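Kurkcombe Evening Classes
Looking After Your Water: Notes for Session Two
Tutor: Archie Cowie

Hello again, and well done to everyone who found the new room. These are the notes I promised for those of you who write slowly (me too) and for the two who were off with colds. We got rather carried away talking about limescale last time, so I've put the things I skipped in here as well.

Where we'd got to

Last session was all about hard and soft water. Quick recap: rain is soft when it lands. If it then spends a long time trickling through chalk or limestone it picks up calcium and magnesium, and that makes it hard. If it runs off granite or peat it stays soft, and it may come out faintly brown in the bath, which alarms visitors no end! Hard water furs up your kettle and stops soap lathering. Soft water lathers beautifully but can be a bit unkind to old pipes, and if your house still has lead ones you want to know about it.

I asked you all to try the soap test at home. Put the same amount of tap water and rainwater in two jars, add a little grated plain soap to each, put the lids on and shake. Please use proper soap and not washing-up liquid, which lathers in nearly anything and will tell you nothing at all. I did mine in February with snow from the garden wall and the froth came right up to the lid.

Why tap water tastes of something

Several of you asked about the swimming bath smell. It's chlorine, or something closely related to it, and it's added in small amounts to stop germs growing on the journey from the treatment works to your kitchen. Some days you'll notice it more, and people who live nearer the works tend to notice it most. Fill a jug, cover it, leave it in the fridge for a few hours and most of the taste will go. My mother did this all her life and called it "resting the water", and I used to think it was pure superstition.

Cold hides flavour too. If you want to taste your water properly, let it come up to room temperature first. We'll do a blind tasting next time with water from my tap, from the spring up at Radwan and a couple of shop ones. Bring your own cup, please, as the ones in the kitchen here all taste of tea.

Bottles and how to store water in them

I keep a few filled bottles in the house for when the mains go off, and after the burst at Arlow I think everybody on our side of the hill does the same. A few things I've learnt along the way:

Fill from the cold kitchen tap. The bathroom one may well come from a tank in the loft, and I have seen inside my loft tank.

Fill right to the top, screw the cap down and write the date on a bit of tape.

Keep them out of the sun and well away from petrol, paint or white spirit, as plastic can let smells through.

Swap them every few months and give the old water to the tomatoes.

Watch out for ridges. A ribbed bottle is easier to grip, but any scuffs and grooves on the inside want a good going over with a bottle brush and warm soapy water, and the thread under the cap wants doing as well. 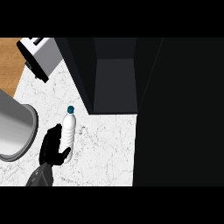
How much do we use?

A cup of tea is 200 millilitres or so in my house, and I get through 6 of them on a teaching day. That's nothing next to the bath. For homework, keep a water diary for one day. Write down every flush, every wash, every kettle, and make your best guess at the amounts with a measuring jug and a bucket. No cheating by going out for the day!

If you have a meter, read it at breakfast and again the next morning, and see how far off your diary was. Mine missed a dripping outside tap completely. One small washer from Stokico and a bit of swearing sorted it out.

For next time

Your diary, your cup, and chapter 8 of the green book if you can face it. The pages on reservoirs are good. You can skip the table of pipe sizes unless you like that sort of thing, in which case come and sit by me.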